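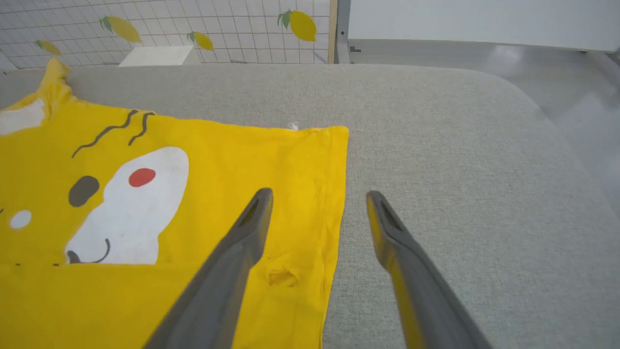
Minutes of the Clothing Exchange and Mending Group
Owusu Hall, 2023-10-31

Welcome and apologies

The meeting opened a little later than planned, as several of us had got to talking over the coats. The chair thanked everybody for coming out and said how good it was to see new faces as well as the old ones. Three members had sent their apologies. The minutes of the last meeting were read and agreed with one change: the spare button jars went to the Cundard branch, and the one marked "odds" is still missing.

Matters arising

The key to the tall cupboard has been copied. The new copy sticks, and you have to lift the door slightly while turning. It was agreed to live with this for now.

The letter to Branberg about a discount on thread has had a kind reply, and they will take 10 percent off anything we order by the box. Thanks were given to the member who wrote it, and who had to write it twice after the first one came back.

Children's clothes

This took up most of the evening, and rightly so, as the children's rail is the one families come to first. We took in 682 pieces between the June exchange and this one, and 300 of those were children's. They are mostly in lovely shape, but 28 have been put aside for mending and we had a long and friendly talk over what to do with them.

The yellow top with the cartoon animal face was passed up and down the table and everybody took to it. It has a small frayed hole in it, well away from the face, and the feeling was that it would be a great shame to send it to rags. One member thought a patch in a different color would look cheerful, perhaps a star or a leaf. Another felt strongly that a yellow thread darn, done from the back, would hardly show and would be softer against a child's skin. We went back and forth on this for some time. In the end it was agreed to darn it, and to keep the patch idea for knees and elbows, where things get harder wear.

It was also agreed that from now on anything for mending should be laid out flat and looked over on both sides before it goes in the basket. Last time two shirts were mended at the front and went out on the rail with a split seam at the back, and we would all like to avoid that.

The room

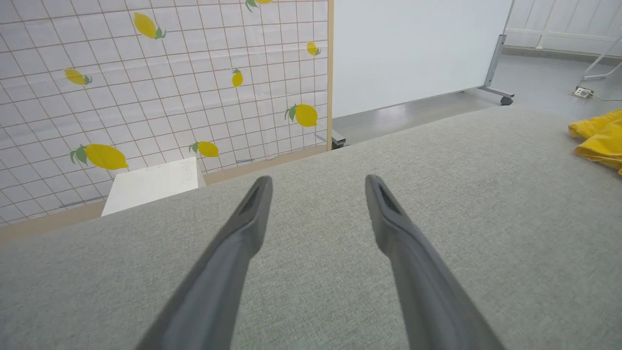 Opinions on the lemon pattern were warm, and more than one person said it made the corner feel like a kitchen in summer. There was a suggestion that we choose curtains to go with it. The chair said gently that curtains were a matter for next year's money, but she did write it down.

The light gray fabric surface has been a good place for laying things out, as colors show up well on it and small marks are easy to spot. Members are asked please not to leave pins in it. A lint roller will be bought and kept in the drawer with the tape measures.

Clilus labels

The sample pack of Clilus iron-on size labels was tried at home by two members. One had no trouble at all. The other found the corners lifted after the second wash, though she admits her iron is an old one and was possibly not hot enough. We will try them again before ordering more – there is no hurry, as we still have plenty of the sew-in kind.

Any other business

A member asked whether odd socks could be taken in for puppet making. Agreed, if they are washed and in a bag of their own.

The cake was very much enjoyed and the recipe will be sent around with these minutes.

Actions

Darn the yellow top and return it to the children's rail.
Buy a lint roller.
Order thread from Branberg by the box.
Ask the Cundard branch about the missing button jar.
Try the Clilus labels again with a hotter iron.

The next meeting will be at the same hour in the same room. Please bring your own scissors.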